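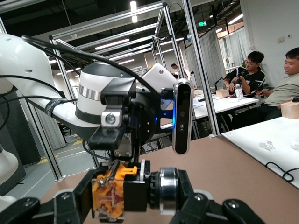
The ceiling and the tube lights, April

Print this entry | E-mail this entry

April, 6 p.m., or a little past it

My neck hurts and I blame the ceiling. I've spent most of the week looking up at it, first out of boredom and then because I'd got it into my head that I would write down what I think of the room before everyone else's enthusiasm wears me down.

They tell us the new place is an improvement. Livari, who run the building, sent over a page and a half on how much of an improvement it is. "An open ceiling gives a sense of height and honesty." I read that one twice. I don't know what an honest ceiling is. The old one had tiles with brown stains on them, and I always thought that was pretty honest, as it told you exactly where the pipe was leaking. This one is dark with all the fixtures out on show, and if something starts to leak up there I expect we'll find out when it lands on somebody's keyboard.

I'll grant it hides dirt. Dark paint will do that. My sister has a dark kitchen floor for the same reason and has regretted it every day, but nobody walks on a ceiling.

Now the lights. Livari brought in a firm called Vulness to do "a lighting scheme," and I had some hopes for it, I admit. I pictured lamps. What we've got is fluorescent tubes, the same as every school hall and hardware store I've ever stood in. There's a long bar, and a short one that hits me right between the eyes if I lean back, and another tube off to the right that I can block with a raised hand. Plenty of others too, but those are the three I've come to know personally. When I asked what made this a scheme, I was told it was in the spacing. I've looked at the spacing. I can't see it.

My eyes were tired by 11 this morning. At the old place they were tired by 11 too, so to be fair to Vulness, they have matched it.

The echo is what bothers me most and the page and a half doesn't mention it. Take the tiles away and every sound goes up and has a look around before coming back down. A chair gets pushed back at the far tables and I hear it here as if it were mine. People at the tables talk in perfectly normal voices and by the time it reaches me it's a kind of soup, with one word floating in it every so often. "Envelope," I heard today, very clearly. Then "not since Easter." I spent longer than I should have trying to put the two together.

I did bring up the echo, politely. The reply was that rooms take time to settle. I have lived in a number of rooms and never noticed one settling. People settle – they get used to a thing and stop complaining, and then somebody writes down that the thing has been solved.

12 would have been lunch but I went late, to give the crowd a chance to thin out. The food comes from Kondetti, in boxes, and I'm going to say something nice here because I've been sour so far: the lentils were good. Properly salted, a bit of lemon. The bread was the sort that's brown because somebody colored it brown. I ate at the end of a table and the whole time I was aware of light on the back of my neck, which I know isn't possible with a tube that high up, or not in any way you could feel. I felt it anyway.

There was talk over lunch about the tables. One camp wants them turned so that people sit sideways to the lights. The other camp wants them left alone on the grounds that we only just got them straight. I'm with the second camp, but only because I helped carry. Each one took two of us and a lot of walking backward, and I'm not doing it over again for the sake of a glare theory that came from somebody's cousin.

What I'd like to see is someone trying it with one table for a week. One table, turned, and the same people at it. Then ask them. That isn't how it'll go. It'll be discussed until either all of them get turned in one afternoon or none of them do, and whichever it is we'll be told it was the plan.

After lunch I did a bit of work, though not so much that I need to record it. Then I went looking for the light switch. This is a thing I'd been meaning to do since the move. In the old room there was one by the door and it did what you'd expect. Here there's a panel with eight buttons and no labels. Livari's page says the lights are "zoned for flexible use." I pressed the first and somewhere behind me a person said "hey." I pressed it again and went back to my seat. So there is at least one zone, and it has somebody in it.

I wrote to ask for labels. A strip of masking tape and a marker would do. I was told Vulness would be supplying a guide, and it would be with us inside 48 hours. We'll see. I've put a cross on the calendar in pencil.

Mid-afternoon I walked over to the Mac an tSaoi, mostly to sit somewhere with a low ceiling. It's a dim little coffee place with bad chairs and yellow bulbs and I could have stayed till dark. I tried to work out why it's so much easier on a person. It can't only be the bulbs. I think it's that there's something over your head that you could reach with a broom. I had a second cup I didn't need, and read the notices on the wall. Piano lessons, a lost cat, a used stroller. The cat one has been there since before we moved, so I suppose it's either found or it isn't.

Going back in was the interesting part. For a minute or so, coming from the street, I didn't mind the room at all. It seemed big and busy and bright enough. There were people bent over the tables, getting on with it. I thought, well, maybe I'm just a crank. Then I sat down and leaned back and the short tube got me again.

So I'm of two minds, or one and a quarter. A visitor would like it. Visitors stand up and walk around and go home. I'd trust the opinion of anyone who'd sat in it from breakfast to supper for a month, and so far no one has, me included. I'll try to remember that before I write another letter.

Things to do: ask about a cap or a visor (am I really going to wear a visor indoors?). Bring the soft slippers for the chair legs, the felt things, I mean. Check whether the old tiles were thrown out or are sitting in a basement somewhere. Take back the blue bowl, I've had it since winter.

Supper was eggs. I switched on the one lamp in the kitchen and left the big light off, and it was a pleasure to be unable to see the counter.

Comments (4)

Posted 8:12 p.m.
We had an open ceiling put in at my job and the echo never did go away. They hung some felt panels in the end. Helped a little. Looked like laundry.

Posted 8:40 p.m.
I think you're being hard on fluorescent tubes. They're cheap to run and you can read by them. What did you want, candles?

Posted 9:05 p.m.
Reply from the author: A lamp. I wanted a lamp.

Posted 7:31 a.m.
Did the guide to the switches ever come? Ours had six buttons and two of them worked the blinds.

Print this entry | E-mail this entry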